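Ticket 42: Laundry account top-ups not credited
Opened: September 2024
Product: Wekeo residents' payment portal
Status: Awaiting supplier

Residents have reported that payments made through the portal leave their bank but do not appear in their laundry balance. Refunds are being issued on request.

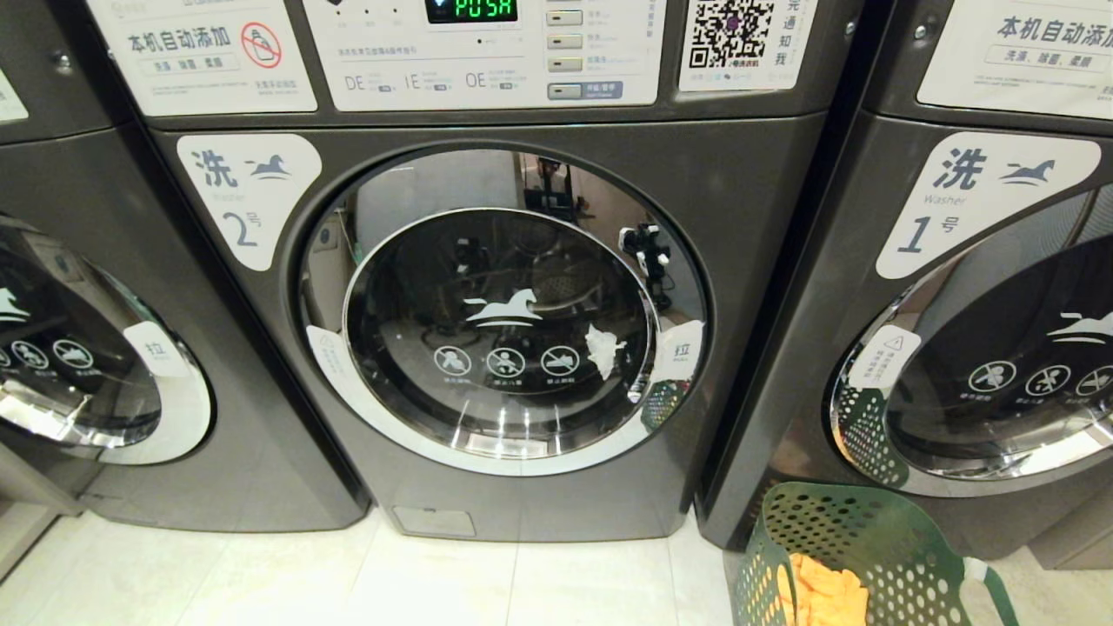

Karine Fraser: My payment was taken twice and the balance still reads zero. Please confirm whether both sums will be returned.

Both payments have been traced and will be returned within 4 working days. The fault lies in the nightly transfer between the portal and Nusden, which rejects accounts without a room number.

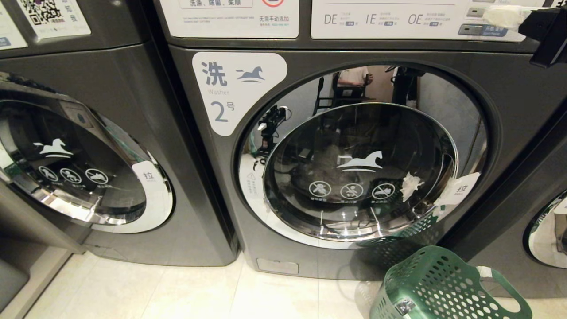 Refund requests should be submitted on the standard form. Residents must state the washer number, such as the 2 printed on the label at the machine's upper left, together with the sum paid. Incomplete forms will be returned.

Assigned to: Uriel Medina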